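About Kurnari

We love drink bottles. We love the shapes, the wrappers, the threads on the neck, the little ring left over when a cap comes away. Kurnari started in Rombridge with one shelf of bottles we couldn't bring ourselves to recycle, and the shelf now holds nearly 800 -- teas, juices, sodas, and a few waters that earned their spot on shape alone.

These days we run packaging workshops for schools and small drink makers. A group gets a table, a stack of bottles and 100 minutes, and we start with the cap off. How wide is the mouth? Where does the shoulder begin? Would you want to hold it on a long bus ride? Kids are wonderful at this, and they notice wrappers long before we do!

Our workshop space is on Malý Street, up 11 steps (there's a ramp on the Fiton side). We keep the tables plain so the colors get all the attention.

Bottle with its cap off, and a pink wrapper with peaches and leaves

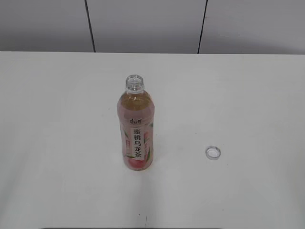
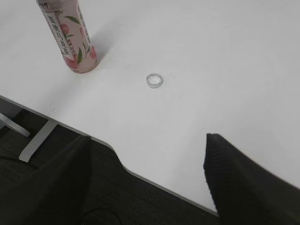

Fruit wrappers are a favorite of ours, and we're always looking for more of them, especially teas with printed leaves. If you have a bottle at home that you think we'd like, rinse it out and bring it along. We're open from ten in the morning, and the workshop calendar for the spring goes up in February.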